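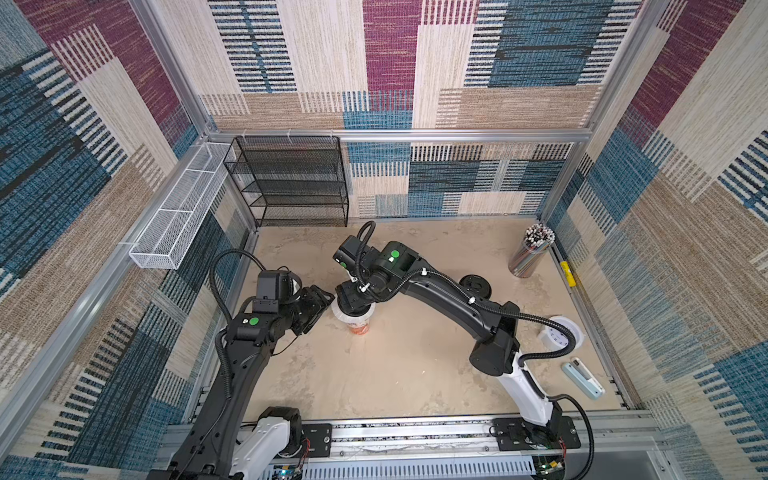
# How to withdraw a child from collective worship (England)

Applies to: maintained schools without a religious character, maintained faith schools, academies and free schools. Scotland, Wales and Northern Ireland have separate rules and are not covered.

The procedure takes one letter in most cases. The steps below assume the child is under sixteen and that you have parental responsibility.

## Before you start

You will need:

- the school's collective worship policy
- the school's religious education (RE) policy
- the school's complaints procedure
- the name of the person who deals with withdrawal, usually the head teacher
- a copy of the weekly assembly timetable, if the school publishes one

The policies are normally on the school's website. If one is missing, ask the office for it by email and keep the reply.

Collective worship and RE are separate things in law. Worship is usually held in an assembly. RE is a taught subject. You can withdraw a child from either, or both, or part of either. Decide which before writing, as a letter that says "religious activities" will almost always come back with a question.

## Step 1: Find out which parts of the day are affected

Not every assembly is an act of worship. A school may hold a notices assembly, a celebration assembly and an act of worship in the same hall at the same time on different mornings. Ask these questions by email:

1. On which mornings does collective worship take place, and at what time?
2. Is it held in the hall, in classrooms, or both?
3. Are notices, certificates or birthdays included in the same session?
4. Do outside visitors lead any of the sessions?
5. Does the school hold services away from the premises, such as at Christmas or in October for harvest?

The third question causes the most trouble in practice. If certificates are given out straight after a prayer, a child withdrawn from the whole session misses them. Partial withdrawal can deal with this, provided the school is told exactly where the line falls.

## Step 2: Choose full or partial withdrawal

| Option | What the child misses | Suits |
|---|---|---|
| Full, worship only | All acts of worship | Families who want a simple arrangement |
| Partial, worship only | Named sessions or named parts | Mixed assemblies, visitor-led sessions |
| Full, worship and RE | All worship and all RE lessons | Families with a settled objection to both |
| Partial, RE | Named topics or visits | Objections to one unit or one trip |

Full withdrawal is easier for the school to run. Partial withdrawal needs somebody to watch the timetable, and in the first half term that will probably be you.

Withdrawal from RE does not reach religious material in other subjects. A history lesson on the Reformation, or a piece of sacred music studied in music, stays on the child's timetable.

## Step 3: Write the letter

Keep it under one page. The Floltar template used by parents in Firnodby has four paragraphs, in this order:

1. The child's full name, class and date of birth.
2. The request, naming worship, RE or both, and whether withdrawal is full or partial.
3. The date from which it should take effect.
4. A request for written confirmation of where the child will be and who will supervise.

Sample wording:

> I am writing to exercise my right to withdraw my child, [name], of class [class], from all collective worship at the school, with effect from [date]. This includes services held away from the school site. It does not include religious education, which [name] will continue to attend.
>
> Please confirm in writing where [name] will be during these sessions and which member of staff will be responsible.

You do not have to give reasons. A school may invite you to a meeting to talk through the request, and many parents find the meeting useful for settling the details, but agreement to the withdrawal cannot depend on your attending it or on the reasons you offer.

Leave out general argument about faith in schools. If you want to raise that as well, send it as a separate letter to the governors.

### For academies and free schools

The duty and the right of withdrawal come through the funding agreement instead of directly from the legislation that covers maintained schools. The wording of your letter need not change. If the school replies that it is exempt as an academy, ask for a copy of the relevant clause.

### For faith schools

The right applies in faith schools too. Expect the timetable to contain more worship, and expect some of it to be spread through the day – grace before lunch and a closing prayer are the common cases. List these by name if you want them covered.

## Step 4: Agree what the child will do instead

The school remains responsible for supervision. It is not obliged to pay for a teacher or provide additional teaching, so the usual arrangement is supervised reading in a library, office or classroom.

You may supply work. Suitable material:

- a reading book
- a short workbook with a clear stopping place
- a topic folder that can be left at school

The Suver reading pack is divided into sections of up to 4 pages each, which fits a fifteen-minute assembly. It covers ethics, festivals and the history of ideas at primary level and can be printed in black and white. Print a term's worth at once and put the child's name on every sheet.

Check the place being used after the first fortnight. A chair in a corridor outside the hall is a poor arrangement, with the assembly fully audible through the doors, and it is reasonable to ask for somewhere else.

## Step 5: Record the confirmation

File the school's reply with a copy of your letter. The confirmation should state:

- what the child is withdrawn from
- the start date
- the place and the supervising adult or post
- how supply teachers will be told

If it leaves out the last item, ask. Most failures after confirmation happen when the regular class teacher is absent and the note is not in the cover folder.
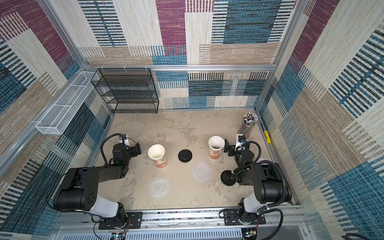
**Celia Wragg**
*Schools guidance editor, Firnodby Secular Forum*

## Step 6: Deal with refusals and delays

Allow ten school days for a reply. If nothing has come, send the letter again by email with the original attached and the word "reminder" in the subject line.

Common replies and how to answer them:

**"Our assemblies are inclusive, so withdrawal is unnecessary."**
The right does not depend on the content of the assemblies. Repeat the request and the start date.

**"We need to know your religion."**
You may answer or decline. State that no reasons are required.

**"We do not have the staff."**
Ask what arrangement the school would make for a child who was unwell during assembly, and propose the same place.

**"Your child would be left out."**
Acknowledge the concern and ask for the details in Step 4. Do not treat this as a refusal unless the letter says that it is one.

If the head teacher refuses outright, write to the chair of governors under the school's complaints procedure, attaching the earlier letters. For an academy, follow the trust's procedure. Once every stage has been used, the complaint can go to the Department for Education. Keep to the deadlines in the school's own procedure, which vary.

## Step 7: Review each year

A withdrawal does not need renewing, but class lists and staff change each September. Send a two-line reminder to the new class teacher before the first assembly. When the child moves school, start again from Step 1.

Sixth-form pupils may withdraw themselves from collective worship and no parental letter is needed. RE is different: the parent's right continues until the pupil is eighteen.

## Notes on the files

- The template letter is available as plain text and as an editable document. The plain text version is 1,268 characters long before the blanks are filled in, and will fit most school contact forms.
- The longer guide, with the complaint letters included, runs to 3,144 words. It is kept in the Hosoda folder with the older versions.
- Version 2 of the template removed the optional paragraph giving reasons. If your copy still has a line beginning "As a family we", delete it or download the current one.
- Corrections should quote the step number and, where possible, the wording of the school policy concerned. Remove the child's name before sending.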